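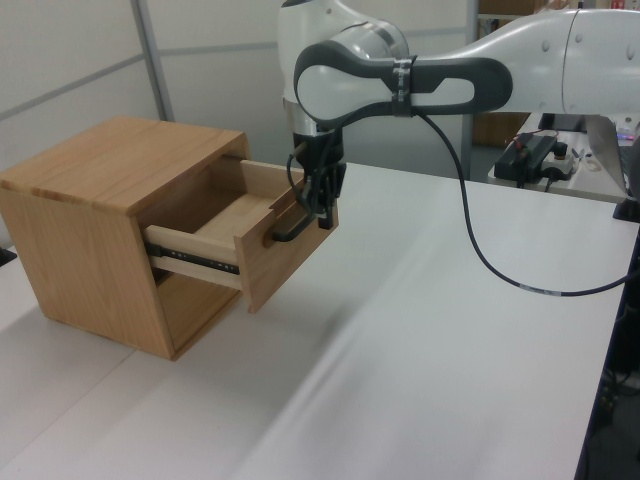
Drawers are my favorite first task for anybody who wants to teach an arm from demonstrations. You get contact, you get a grasp that has to hold, you get motion along one line, and you can do it over and over without sweeping the floor in between. I've collected more drawer episodes than I'd like to admit, and the setup I keep coming back to is a plain little wooden cabinet with one drawer and a black loop handle on a white table. The gripper fingers can wrap around a pull like that, which makes life so much easier than a flat knob (I tried a flat knob once, for a whole week in June, and I still grumble about it). This page is how I run a collection session from start to finish, using teleoperation, one person, one arm.

Posted in: Tutorials > Robot Learning > Data Collection

I'm Audrey-Anne Friesen, and the dataset behind these notes is one I call Jultorent. My recording script is called Thân. You don't need either of them! Any logger that saves camera frames, joint positions and gripper state against one clock will do fine.

1. Decide what counts as an episode

Write this down before you touch anything. Mine says: the episode begins with the arm at its start pose and the drawer shut, and it ends when the drawer is open past the halfway line and the fingers have let go. I put a pencil tick on the drawer side at halfway so I'm not arguing with myself at the end of a long afternoon.

If you want closing as well as opening, record it as its own task with its own label. I mixed them early on, figuring the model would sort it out, and what I got was an arm that opened the drawer a little and then pushed it back in, forever, like it was fanning itself.

2. Set up the cameras and then leave them alone

I use two views, one fixed by the workspace and one higher up looking down at the table. The fixed one tells you about the approach. The high one is better for seeing how far the drawer has come out and whether the fingers are lined up with the handle.

Check both with the drawer fully open AND fully closed, with the arm moved everywhere it's going to go. The forearm loves to swing in front of something important. Once you're happy, tape down the stands, lock exposure and white balance, and save a still from each view so you can compare tomorrow. I learned about auto exposure the slow way: 110 episodes where the table went gray every time the white arm came close to the lens.

3. Sort out your cables

Walk the arm through its whole range by hand if it lets you, and watch the cable the entire time. You want enough slack for the wrist to turn and not so much that a loop can snag the handle. A strap on the forearm does most of the work. Leave the rest hanging in a long easy curve off to the side.

4. Practice first, with the logger off

Do ten or fifteen pulls just for your hands. Your first few will be jerky and you don't want them in there. Things to practice:

- coming down to the handle from above at a steady speed
- closing the fingers fully before you start to pull
- pulling along the slide and not up (lifting makes the drawer bind, and then you yank, and then the model learns to yank)
- opening the fingers and backing away before you stop recording

That last one gets skipped all the time. A clean retreat is part of the job.

5. Record in blocks of 60

I do 60 episodes, save, take a break, and look at what I've got. More than that and I get sloppy. Between episodes I move the cabinet a bit: a few inches over, a small twist, sometimes nearly at the edge of what the arm can reach. Change the start pose of the arm too. If everything starts from the same spot your policy will memorize a path and you'll think it's brilliant right up until somebody bumps the table.

Keep the drawer empty for the first set. Objects inside are a nice second chapter, but they rattle around and change the look of things, and you want the simple version working before you add them.

6. Get some views that aren't the pull itself

A model that only ever sees a closed drawer and a tidy grasp has no idea what to do with anything else. So I add short episodes that start in odd places, like the arm hovering high over a drawer that's already out, with the fingers closed and pointing straight down, somewhere above the handle. From there I either finish the task or back off to the start pose, and the label says which one. 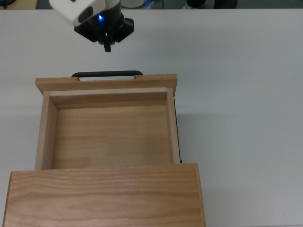

7. Label while you still remember

I keep three tags: good, messy, throw out. Good is what it sounds like. Messy means the drawer got opened but I slipped or regrasped, and those stay in the set because recoveries are worth having. Throw out is for a dropped camera, a wrong label, my elbow in the shot.

Do it right after each block. I once saved up 1000 episodes to tag "over the weekend" and ended up watching most of them twice.

8. Train something small, early

Please don't wait for the full set. After the first couple of blocks, train a little policy and run it on the arm with your hand on the stop button. It'll be bad, and the way it's bad tells you what to collect next. Mine kept closing its fingers just short of the handle, so the next block was all slow approaches from different heights, and that helped a lot more than another pile of ordinary pulls would have.

Next up I'm writing about Zonemik, the script I use for trimming the dead time off the front of each episode. If you've got a stickier drawer than mine, drop a note in the comments and tell me what you did about it.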